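Reading Table: Books and Desk Things
Posted Monday, October 13, 2025
By Zuzana Koubek
Gallery, 3 pictures

The reading table is the part of the Pondura lending collection that people can use without asking. The full collection is 1,326 titles, most of them kept in boxes and listed in the catalog. Of those, 85 are set aside for the table and change every few weeks. A book from that group can be opened, read for ten minutes and left where it was. If you want to take one home, write the title and your name on the loan sheet.

This gallery covers the Chinese-language books, which went into the rotation this fall. They came in two lots. The first was a donation sorted by Bohumila Šindelář in April, and the second was what was left over when the Clivier language course gave up its own shelf. There was no theme to either lot. A good share is practical reading for people who work in hotels and offices, and the rest is novels, picture-heavy books and language guides.

Click a picture for the larger size. Notes are below each one.
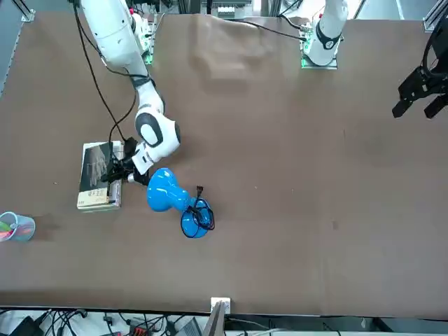

Thick books are stored flat. Standing up, a heavy page block pulls away from the spine after a year or two, and we have had to send a few to be reglued. The rule covers everything wider than the gap between two fingers, and it also covers large paperbacks with soft boards. A dark cover like this one, with its pale photographic image and cream band along the bottom, shows fingerprints fast, so please pick it up by the page edges if you can. The short line of characters on the band is what we copy onto the loan sheet when the spine is hard to read.

Catalog cards for the oversize books are in the gray drawer. Folasade Akande has added English subject lines to most of them, and the remaining cards should be finished this month. If a card has no subject line yet, put the book down under "general" and leave it at that.

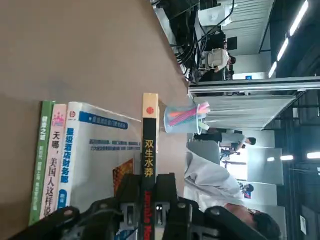
Sorting by subject was tried for the first month and dropped. There were too many books that fit in two places, and it took longer to argue about a title than to shelve it. Now the upright books go in whatever order they come back, and the only thing checked is that the spines can be read. You can end up with 天哪，美国人这样说, a pink book, right beside 星级酒店财务部, the white one with the blue lettering. The second title means the finance department of a star-rated hotel. It was asked for more than once before it went out on the table, mainly by people from the Stasus evening class. The black book with the yellow title, 双生水莽, is harder to place, and under the old system it was moved twice.

Small books are the ones that go missing. They slip between larger neighbors and get counted as lost, then turn up when the row is taken apart. When you return a large book, check that you haven't pushed a little one to the back. The one with the orange and yellow cover is small enough for this to be a problem.

Pens and markers stay with the table. They are for the loan sheet and for the paper slips used as page markers. Please don't highlight in the books, including the language guides. Old highlighting from before a book was donated is noted inside the front cover, so we can tell it from new marks.

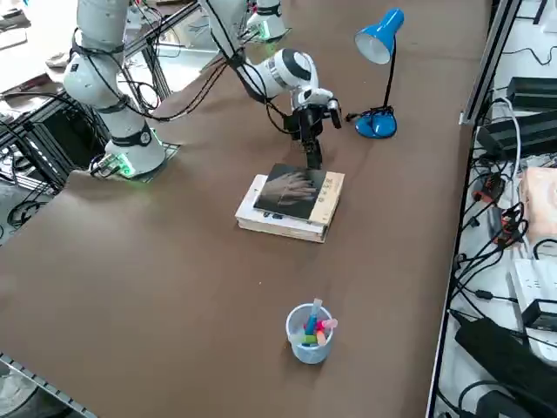 Ľubica Tichý wrote to ask whether the larger books could be lent for a month instead of two weeks, as she reads Chinese slowly and had just reached the middle of hers when it was due. Starting with the next rotation the answer is yes for anything stored flat. The upright books stay at two weeks, with one renewal.

She also asked about stacking. Two flat books on top of each other are fine, with the larger one underneath, the way the pale one sits under the black one. Please don't make the pile any higher. The blue lamp can be turned toward whatever you are reading, and the light-blue holder with the highlighters can be moved if you need the space.

Loans and returns
Loan sheets are collected on the last working day of the month. Late books don't carry a fine. If you have lost a book, tell Hedvika Jelínek and she will take it off the list.

Slips and spare loan sheets are in the Beneš folder next to the card drawer.

More galleries: Children's shelf / Maps and atlases / Repairs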